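Bimulberg Technical Program, Cell Maintenance
Handout 9: Base check and gripper alignment on the bottle cell
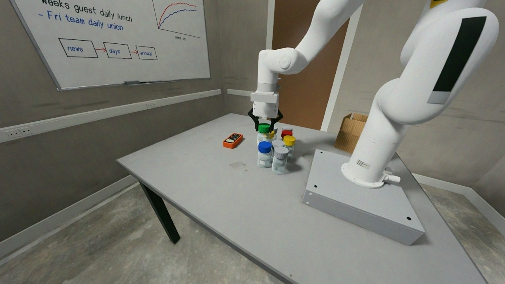 Fig. 1. Bottle cell in simulation. Gripper over the green-capped bottle, multimeter on the table.

Scope
These notes cover the fixed arm on its mounting box, the two-finger gripper and the bottle group. The Kratochvíl feeder is treated in Handout 11. Work through the simulated cell first and repeat the same steps on the real one in the lab session.

1. Before work
Stop the program and move the arm to the service position at reduced speed. Switch off at the main switch, lock it, and keep the key with you. Wait 2 minutes before you unplug anything at the base.
Electrical readings are taken with the handheld meter. Check the meter on a known source before and after use. A zero reading from a meter that has not been checked does not count.

2. Base and mounting box
The round flange carries the full load of the arm. A loose flange shows up at the fingers as a position error that changes with reach, so it is checked before any teaching is done.
Tighten the flange bolts crosswise, in two passes, to the value on the cell sheet. Mark each bolt head with paint.
Inspect the cable connector at the base for side load. The cable must leave the connector straight and must not carry its own weight. Copy the serial number from the arm label into the cell log.

3. Gripper alignment
Restore power. Jog the gripper down over a single bottle until the fingers stand on either side of the cap. Close slowly. Both fingers should touch at the same moment. If the bottle moves sideways before it is held, correct the tool center point in the controller. Do not bend or shim the fingers.
Repeat with the bottles grouped. In a tight cluster the limit is the space beside the cap, and the open width must be set to clear the neighboring caps. Approach from straight above.

4. Cap color table
The Mumico controller stores one entry per cap color. Colors that occur more than once, such as yellow, share an entry, and the pick order is then decided by position. After a table edit, save under a new name and reload.

5. Fault codes
114: gripper did not reach closed position. Check finger travel, then the tool cable.
989: base reference lost. Repeat section 2 in full, then re-home.
Any other code: see the Lerkilton cell manual, appendix B.

6. To hand in
Cell log page with serial number, meter check and tool center point before and after correction. Logs are due in June with the lab report.

Rev. 2021-04-07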